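Acceptance

The license for Givden ran for 88 days, and Patricio Cabral used the first of them installing it. The package was a simulated kitchen with a simulated arm in it, sold by Woretti to people who wanted to test a grasping policy before they paid for hardware. Ó Conaill, his employer, wanted to know whether to buy it. He had been given a desk by the stairs, a workstation with two graphics cards, and a form.

The form had 13 sections. Section one was Installation. He wrote that the installer required a network connection at two points and did not say so at either. He wrote that the uninstaller worked.

Section two was Documentation. The manual described the kitchen as "fully randomized." On reset, the program chose a countertop, a floor, a set of lights and a number of objects, and dropped the objects from a small height. Most landed on the counter. Some rolled. A mug once went through the wall and kept going, and the log recorded its height every second until he stopped the run. He copied the last value into the form. It was a large negative number.

By the time he reached Contact and Friction he had stopped going home for lunch. He ran the default task set overnight and read the results in the morning with the door closed. The arm was good with boxes and poor with anything round. With cloth it did nothing useful, but the manual made no claim about cloth, and he gave it no penalty.

The vendor assigned him a support engineer who signed every message "Killunden Office" and never used a name. The answers were short and correct. When he asked why the fingers sometimes closed before they reached the object, the reply said that the approach threshold was set in meters in one file and in centimeters in another, and gave the line number in each. He fixed it. Success on the bottle task went up. He thanked the Killunden Office and received a reply consisting of the ticket number and the word "Closed."

Episode 2157 was the first one he watched more than once.

The task was the bottle. The arm came down over the work area, opened its fingers to the correct width, and stopped. It stayed stopped until the time limit, and the episode was scored as a failure. No joint was at its limit. There was no collision in the log. The planner had returned a valid path and the controller had declined to follow it.

He searched the other failures for the same pattern and found a short list. In every one there was a human hand in the workspace.

The hand was on page four of the object catalog, between the hammer and the jug. It had a mass, a friction value and a collision mesh. It had no arm attached, because the program treated it as an object like any other and placed it where there was room. The policy had not been trained on it. He checked the training manifest, and then checked the manifest against the files.

He wrote to Killunden. He attached the logs and asked whether there was an undocumented safety stop for scenes containing a person.

"There is no person in the catalog," the reply said. "The hand is an object. The arm should proceed."

"It does not proceed," he wrote.

The next message took longer than usual. It said that the arm had been observed to wait in such cases, that the cause had been open as a ticket since March, and that the engineering group would be grateful for a reproducible seed. It was signed "Killunden Office," and under that, for the first time, "M."

He had a seed. He set it up that evening with logging at the highest level and removed the time limit. The bottle fell onto the tray. The hand settled to the left of it. The arm descended, opened, and waited. He watched the joint torques hold flat across the plot while the cleaner's cart went down the corridor and came back.

Then he opened the scene editor, selected the hand, and rested his finger on the Delete key. Deleting it would have been a proper control. The form had a line for controls.

He closed the editor without saving. Under Known Defects he wrote: "In scenes containing the hand, the arm waits. Cause not found." Under Severity the form offered Low, Medium and High. He left it blank, and the form would not submit, so he selected Low. Under Recommendation he selected Purchase. He dated it Dec 9, 2024, and attached a frame from episode 3487.

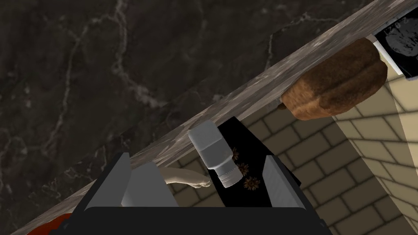

The form asked whether the evaluation machine could be returned to the pool. He answered no, gave the reason as "run in progress," and switched off the desk lamp.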